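Gellgate Without a Car
Jan 12, 2022

We sold the car at the start of last year and a few people asked how the food shopping has gone. Long thread. It's mostly buses and potatoes.

Where we are first. Gellgate is at the top of the hill. Gurkent is at the bottom and has the big supermarket, the market on a Saturday and the chemist. The 65 goes between them. It is a steep walk back and I have done it with a full rucksack once.

The total for food last year was £1,831. That is two adults, all groceries, no takeaways and no meals out. It doesn't include washing powder or loo roll, which I keep on a separate page.

I can't give you a proper comparison with the year before. I only had bank statements for that, and they don't tell you what was food and what was a doormat.

What I can say is that we stopped buying things we hadn't gone in for. If you have to carry it to the stop, wait with it and then carry it up the road, you put the second jar back.

We had two rules when we started. One big shop a week by bus. Anything else has to come from Bashir on the corner, on foot.

Bashir is the shop's name, it's over the door in green letters. It is dearer for milk and cereal and a good deal cheaper for onions, rice, lentils, coriander and ginger. I had lived 200 metres from it for years and only gone in for stamps.

Things I no longer carry up from Gurkent: onions, rice, tinned tomatoes, cooking oil. All from Bashir, a bit at a time.

Things I still do: flour, cheese, oats, cat food. The cat food is the heaviest item in the house.

Potatoes. I was buying the big sacks when we had the car and throwing a third of each one out once they sprouted. Now I buy loose ones, enough for the week. The price per kilo is worse and I spend less on potatoes.

Somebody asked about delivery. We tried it for a month in spring. The minimum order meant I was adding crisps to get up to it, and the slot we could get was always late evening. For other people it will make sense. If you can't manage the bus with bags, use it and don't think twice.

The trolley. I held out against one until June because I thought I was too young for it. I'm not. The one I have is a Firari, two wheels, navy, second-hand from the hospice shop. The handle folds the wrong way and you get used to it.

A trolley is harder on a bus than a rucksack. Drivers have been fine. The space by the doors is for prams and wheelchairs, so I go down outside school hours and fold it if anyone needs the room.

Put the tins at the bottom and the bread on top. I know everyone knows this. I still had several weeks of flat bread.

Rain is a bigger problem than weight. Paper bags of mushrooms do not survive the wait at the Gurkent stop, where the shelter has had no roof panel since the autumn. I have written to the council and had the automatic answer.

December was the worst month by a long way. The timetable changed for the holidays, the last bus up was mid-afternoon and we had family staying. I made three trips in one week and bought far too many sprouts.

I've left December in the total. Taking it out would make the rest look good, but we did eat in December.

Fruit took the most working out. Grapes and pears bruise on the bus. Bananas are hopeless unless they hang off the handle. Apples and oranges can go in anywhere and come out the same, so from October to March that's what we have.

We also eat more of it now. It used to sit in a drawer in the fridge and get forgotten. Now it stays out on a board where you can see it, and it goes.

If I were starting again I'd write down a normal week's food first, before getting rid of the car, and weigh it. Ours was a lot more than I would have guessed, and most of that was drinks. We gave up squash in bottles and fizzy water and I haven't missed either.

I'd also ask the neighbours sooner. Next door drive down on Thursdays and now bring up our flour and cat food when they go. We do their bins and water the tomatoes in summer.

Bus fares aren't in the £1,831. I have a weekly ticket for work which covers the 65, so the shopping trips cost nothing on top. If you don't have one, add it in, it makes a real difference to the sums.

Plan for this year is the same again, with a bigger shop at Bashir and a smaller one in Gurkent. I want to see if we can get the supermarket down to once a fortnight. Cheese will be the sticking point.

I'll put the monthly figures up when I've typed them out. They're in pencil in the back of a diary at the moment.

Plates and the fruit board, then I'm off to catch the bus.
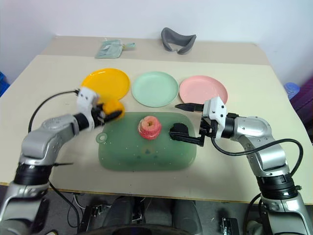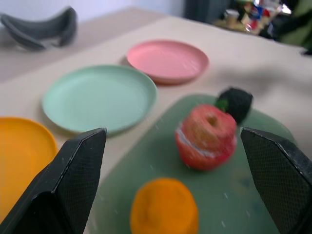
Does the 65 still miss out the lower road on Saturdays? We gave up on the market because of that and I'd go back to it if they've changed the route. Also, put your mushrooms in a lunchbox. I've taken one down with me every week for years and the stallholders just tip them straight in.

It does still miss the lower road, sorry. You have to get off at the chapel and walk down, which is fine going and no fun coming back. I'll try the lunchbox on Saturday.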